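La carta de Fanine

Cuando Leokadia Piątek volvió al pueblo de Fanine, en febrero, el autobús la dejó delante de la panadería cerrada. Llevaba una maleta y una carta sin abrir. La carta la había escrito su hermana Danuta, y Leokadia la tenía desde hacía 20 años.

El hombre que le alquilaba la habitación se llamaba Rachid Chraibi. Hablaba poco y cocinaba mucho. La primera noche puso en la mesa una sopa de lentejas y le preguntó si venía por trabajo.

- Vengo por una casa - contestó ella -. La última de la calle, antes del río.

Rachid dejó la cuchara. Le dijo que aquella casa tenía ahora otro tejado y otras ventanas, y que la dueña era una señora joven, Marta Maksymiv, que daba clases de piano. Leokadia escuchó todo con mucha atención. De la casa recordaba sobre todo el ruido: el agua por debajo, la escalera que se quejaba, su hermana cantando con la boca cerrada para no despertar al padre.

Durmió mal. A las cinco de la mañana se levantó y puso la carta encima de la mesa. El sobre estaba amarillo en las esquinas. Pensó que era una cosa ridícula, tener miedo de un papel, y volvió a la cama con los zapatos puestos.

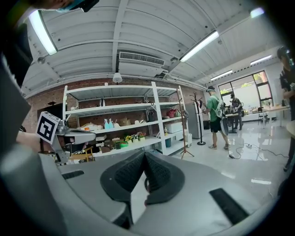 Por la mañana caminó hasta el río. Había niebla y los perros ladraban desde lejos. La casa le pareció más pequeña, como pasa siempre, pero la puerta seguía siendo verde. Llamó dos veces. Marta Maksymiv abrió con un lápiz en el pelo y no preguntó nada hasta después del té.

- Mi hermana y yo vivimos aquí - dijo Leokadia -. Nos enfadamos en esta cocina. Yo me fui y ella me escribió, y yo no leí.

- ¿Y ella?

- Murió en otoño.

Marta fue a cerrar la tapa del piano, aunque nadie estaba tocando. Luego se sentó otra vez y dijo que podía salir al jardín, si la señora prefería estar sola. Leokadia dijo que no, que por favor se quedara. Abrió el sobre con un cuchillo de la mantequilla.

La carta era muy corta. Danuta no pedía perdón y tampoco lo ofrecía. Contaba que el ciruelo había dado fruta por fin, que había hecho nueve botes de mermelada y que cuatro eran para ella. Los guardaba en la despensa, en el estante de abajo, detrás de la harina. Después venía la firma, con la D demasiado grande, como la hacía de niña.

Leokadia leyó la carta dos veces y la dobló por las mismas líneas.

- ¿Todavía existe la despensa? - preguntó.

- La tiramos para poner el baño - dijo Marta, y se puso roja -. Pero el ciruelo está.

Salieron las dos sin abrigo. El árbol no tenía hojas y una rama tocaba el muro del vecino. Leokadia le puso la mano encima y preguntó en qué mes se podaba.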